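Speaker notes — two-arm bench cell, setup and upkeep
August 19, 2021

**Slide 1. Scope**
- One cell, two arms, one wooden table. Broruso build, in service since July.
- Skip the software stack. Refer questions to the Gisel handout.

**Slide 2. Mounting**
- Bases sit at the table edge. Check clamps before power-up, again after the first hour.
- Base spacing is in the log as 253. It was 242 before the Çetinkaya brackets went on — old calibration files will not load cleanly.

**Slide 3. Homing**
- Home the left arm first, then the right. Never both together.
- If a wrist joint reads more than 2 degrees off, re-seat the horn. Do not trim it in software.
- Pause for questions.

**Slide 4. Cables**
- Most faults so far: 9 logged, all at connectors near the wrist.
- Leave a full loop of slack. Run the wrist through its whole range by hand, power off, and watch where the cable pulls.

**Slide 5. Gripper check**
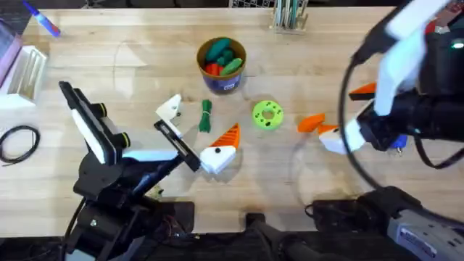 *Both arms over the table, with the orange-and-white printed parts at the grippers.*

- Point out the cable loop on the right arm, then the screw hole in the white finger on the left one.
- Finger screws: Drilex driver, lowest torque setting. Threads in printed parts strip early.
- Replace fingers as a pair.

**Slide 6. Weekly list**
- Clamps, connectors, finger screws, home position. Log all four, even with no change.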